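Does a messy table really mean a messy brain?

Asking Questions, for readers aged 8 to 11
Words by Tuulikki Eskola

Grown-ups say a lot of things about tidying. "A tidy room is a tidy mind." "You'll never find anything in there." "It only takes two minutes." Some of these might be true. I am the sort of person who likes to check, so let's take them one at a time and see how they hold up.

First, what is mess?

You would think this was easy. Mess is stuff everywhere. But a shop has stuff everywhere too, hundreds of things on every shelf, and people don't walk into a shop and say "what a mess". So it can't only be about how much there is.

A better idea is that mess is when things that don't belong together end up in the same place. A tissue box is fine. A drink carton is fine. A glasses case is fine. Put them all on one table next to a bed, add an old wrapper, and somebody's dad will start sighing.

Scientists who study heat use a word, entropy, that people like to borrow when they talk about bedrooms. I am a bit suspicious of this. Entropy is really about tiny particles and energy, and your socks are not tiny particles. One part of the idea is useful, though, and you can try it with a pack of cards. There is one way for the pack to be in the exact order you want. There are an enormous number of ways for it to be muddled. Shuffle it and you will almost certainly get a muddled one.

A table works a bit like that. There are only a few places where you would say the bottle "should" go, and plenty of places where it could end up.

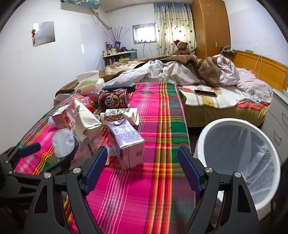

So why do tables fill up faster than floors? My own guess is that a table is at hand height. You come in with something, you want your hands free, and there's a flat place right there. Beds have the same problem. I asked Mekdes Asfaw, who teaches at a primary school in Rirkville, and she thinks the first thing is the one that matters. "An empty table stays empty for days," she told me. "Then one person leaves a cup on it and by Friday you can't see the top." That sounds right, but one teacher noticing something isn't proof. You could watch a table at home and see if she's correct.

Does having a bin nearby help?

Everyone says so. Put a bin next to the table and the rubbish will go in it. Well, will it? A bin can stand right beside a table and there can still be a wrapper on the table. The bin doesn't do anything by itself. It just makes the trip shorter.

There is another snag. To throw something away you have to decide that it is rubbish, and that is harder than it sounds. Is a carton rubbish? If it's empty, yes. If there's some left, no. You can't always tell by looking, so you have to pick it up and give it a little shake. The same goes for cans and bottles. A plastic tub with a lid is even worse, because somebody may want to wash it and use it again. Every one of those is a small decision, and small decisions are tiring. I suspect this is the real reason people leave tidying until later.

Is it true that it only takes two minutes?

I didn't believe this one at all, so I asked Chaltu Fikre and her brother Kidus to test it on the table in their room. Chaltu used the kitchen timer. The first try took 11 minutes. Kidus says 3 of those were an argument about a pen, and that they shouldn't count. I say they should, as arguments are part of tidying.

They did it again the next evening and it was much quicker. That doesn't prove the grown-ups were right. It had only been one day, so there was less to put away. If you want a fair test you need to start with the same mess each time, and Chaltu was not willing to make one specially.

Try it yourself

You will need a table, a timer and someone who won't tidy it while you're at school.

Sort everything on it into 3 groups: rubbish, lives here, lives somewhere else. Don't put anything away yet. Look at which group is biggest. Most people expect it to be rubbish. Was it?

Now deal with one group only and time it. Do the next group another day. Write down which one was slowest. Mine was "lives somewhere else", by a long way, and half of it turned out to live nowhere at all.

And the tidy mind?

I can't find a good way to test it. How would you measure a tidy mind? You could give people a puzzle to do at a clear table and another at a crowded one, but the puzzles would have to be equally hard, and some people might just like puzzles more. Berhanu Tsegaye, who mends radios at a very full bench, says he can put his hand on any screw he owns. I asked him for a small brass one. He was still looking when I left.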